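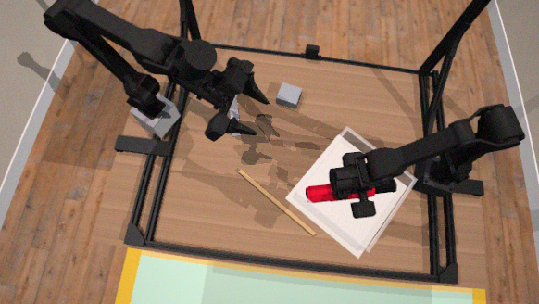

Two arms, one tray, and a stick still waiting its turn. Simulated bench, seen from above.

Filed under: Workshop Tips > Small Parts & Bench Habits

I love a tip that comes from somewhere odd, and these come from a robot study! The Kesden bench project has been testing how two robot arms should share one small table, all of it run in simulation, and the write-up is full of things you can use at your own workbench or kitchen counter tonight.

The method is simple. Scatter a few objects on a tabletop, set out a tray, and let the arms sort it out under different house rules. They ran 849 trials in all, some with the tray sitting square to the table and some with it turned on its corner. A trial counted as clean if everything ended up in the tray with no bumps and no drops.

With no rules at all, 58 percent of trials came out clean. Then they started adding rules one at a time, and that's the part I read twice.

Give each hand a side. The biggest jump came from letting each arm work only its own half of the table. Reaching across is where the bumps happened. At my bench that means screws on the left and the driver on the right, and the same goes for the cutting board and the bowl when I'm cooking.

Put the tray where the work ends. A tray near the front of the table beat one in the middle. I moved my parts dish 9 inches closer to me and I can't believe how long I lived with it at the back!

Pick up long things near the middle. Sticks and tool handles grabbed by one end swung around and knocked other stuff over. Try it with a dowel (or a wooden spoon full of sauce, if you're brave).

One hand in the tray at a time. The second arm waited until the first was clear. It sounds slow, but the clean trials were quicker overall, with so much less to pick up again. If two of you are putting away groceries, same idea.

Leave the last thing alone until there's room. Small blocks at the back of the table were best saved for the end, when the front was open and an arm could get to them without brushing past anything.

With all the rules switched on, the share of trials with a bump fell by 40 percent compared to no rules. Turning the tray made hardly any difference, which surprised me, as I'm fussy about having mine square.

One caution: a simulated stick doesn't roll quite like a real one, and the authors say so themselves. They hope to repeat the whole thing on a real table in August. I'll be watching for it!

Posted 16 January 2025

Recent tips
Shetty drawer dividers, six months in
Getting glue off a wood bench top
Which end of the counter should the drainer go?
Triltura spice grinder: cleaning the bottom ring
Dresby clamps and how to store them flat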